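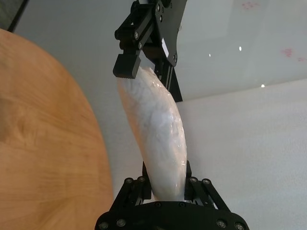
My mother-in-law asked me over dinner in November when she could stop folding her own sheets. She's read enough cheerful headlines to believe the answer is soon, and since I'm the one in the family who writes about this stuff, I was expected to have a date. I did not have a date. What I had was a long answer, which got longer with the second helping of potatoes, and my husband suggested (kindly, I think) that I put it on the blog instead. So, pull up a chair.

I'd spent a good part of that month driving back and forth to Dretitz, where Dagmar Kováčik runs a little automation shop called Dernance. Her people work on the jobs at the end of a packing line, the ones where a person stands at a table and bags things, closes the bags and puts them in a box. It's dull work and hard on the wrists. I did it myself one summer in college, and I can still feel it in my thumbs when the weather turns.

If you had asked me back then which part of the job a machine would take first, I'd have said the bag. The bag weighs nothing! It's just there to hold the thing. But the bag is the trouble, and it's still the trouble, and I could have watched that robot fuss with thin slippery film all afternoon. I did, more or less.

Think about what your hands do with a plastic bag from the produce section. You rub it, you mutter at it, you lick a finger if nobody's looking, and you feel the two layers slide before you see anything happen. A pair of black finger pads has a much harder time of it. They can pinch a bag, one gripper at the top and another at the bottom, and hold it stretched out very nicely. Holding is well within reach now. But the film wrinkles differently each time, and it's see-through enough that a camera has trouble deciding where the bag stops and the shine begins. Bright lights overhead make that worse, and every workshop I've ever been in has bright lights overhead.

Dagmar let me keep score one morning with a pencil and the back of a parking receipt. The job was to pick up a bag, get a second grip on it, and move it over to the tray. Out of 125 tries, the arms needed a person to step in 23 times. She wasn't embarrassed by that and I don't think she should be. When I first visited, they'd stop to reset so often that I drank two cups of coffee before seeing one go all the way through. All the same, I did the sum in the car on the way home, and I kept picturing a dishwasher that needed me to come fix it that often. I would be washing my plates in the sink within the week.

On a shop floor, though, you can live with it. One worker can mind several tables, the bags are all the same kind, and the table stays where it was bolted. The folks at Prisska, the tea packer over the river, have been running a two-armed setup on the night shift and they're fairly happy, as long as the film comes from the same roll supplier. They changed suppliers once to save a little money. The new film was slicker, and I'm told it was a long night.

Now put all that in my kitchen. My bags are bread bags, freezer bags, the crackly liner from the cereal box, and whatever that thing is that the celery comes in. None of them are where they were yesterday. There's a cat. I have a drawer of saved bags that I can barely operate myself, and I've had practice.

I do want to be fair to the home machines, because people send me videos and I watch all of them. I tried the Sampaio folding unit at a friend's house last winter, and it did a stack of dish towels that looked better than mine. It took 20 minutes, and my friend had to lay each towel flat on the tray first, so she'd done the annoying half of the job before the machine got involved. She loves it anyway. She puts it on and goes to read on the porch, and who am I to argue with that?

So what did I tell my mother-in-law? Towels, yes, if you're patient and have the counter space. Floors, yes, we've had that for ages. Picking up a bag and handing it along, getting there, with somebody standing by. Fitted sheets, no. I asked Dagmar about fitted sheets and she laughed so hard that one of her engineers came over to see what had happened.

What I'd really like to see next is the opening. Holding a bag and moving it is one job, and getting the mouth of it apart so something can go in is a whole other one, and that's where they're headed after the holidays. I've been invited back to watch, and I'll bring a fresh pencil. If any of you work with thin film for a living and have a trick for getting the layers to part, leave it in the comments, and I'll pass it along to Dretitz. My own trick is the licked finger, and they've already said no to that one.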